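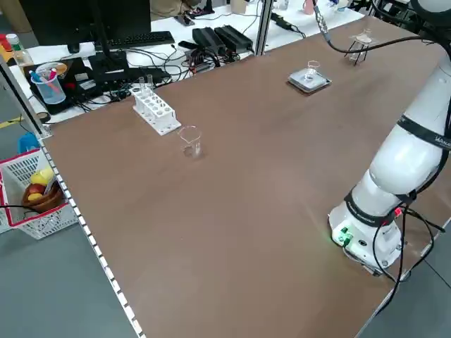 Why do so many famous couples announce a split with a joint statement?

Because one text, agreed by two publicists, leaves less room for a fight in the press. It also sets the time. Most go out late on an evening, when the entertainment desks are thin and the morning shows have already booked their guests.

Culture > Celebrity > Features

News Screen Music Style Subscribe

We use cookies to remember your settings and measure our audience. Accept all / Manage choices

THE LONG GOODBYE, IN 200 WORDS OR LESS

It lands at 9 p.m. White text, gray background, comments off. "With love and respect." You know the rest.

The breakup statement used to be a line from a spokesman. Now it's a genre. It has rules, it has a house style, it has people who do almost nothing else. Callia, a small publicity shop that handles mostly TV actors, keeps a folder of old ones. The longest runs 200 words and everyone there agrees it was a mistake. Too much to pick at. Fans went through it like a will.

Short is better. Callia's writers aim for four sentences, and the word "privacy" shows up in the third. Children, if there are children, go second. Dogs get left out, though clients ask.

Drafts are where it gets ugly. One couple from a streaming drama went through 12 versions in October, most of them over a single word. She wanted "separated." He wanted "decided to separate." Lawyers liked his. The version that ran had neither, it said "our paths," and the blogs made fun of the paths for a week.

Then the timing. Shimada, the agency on the other side of that one, had a premiere to protect. Red carpet, both stars under contract to walk it. So they walked it. Seperate cars, same pose, hands where hands go. The statement went out 7 days later and by breakfast every frame from that carpet was being read for clues. Her earrings. His jaw. Who looked at who first.

Does any of it work? Depends on what you want. Interest dies faster with a joint note, publicists swear by that. But the follow-up is the problem. Somebody's friend talks. Somebody likes a post. Then a new face at dinner and the whole thing starts over, with the old statement pasted underneath for comparision.

Some are skipping it now. The singer fronting the Climero fragrance ads just stopped wearing the ring. No note, no quote. Her ex took a part in the thriller Gedex and moved out of town for the shoot. Reporters asked, she talked about the perfume. Asked again, perfume again. By the second month they were asking about the album.

Callia's folder has no entry for that one. Nothing to file.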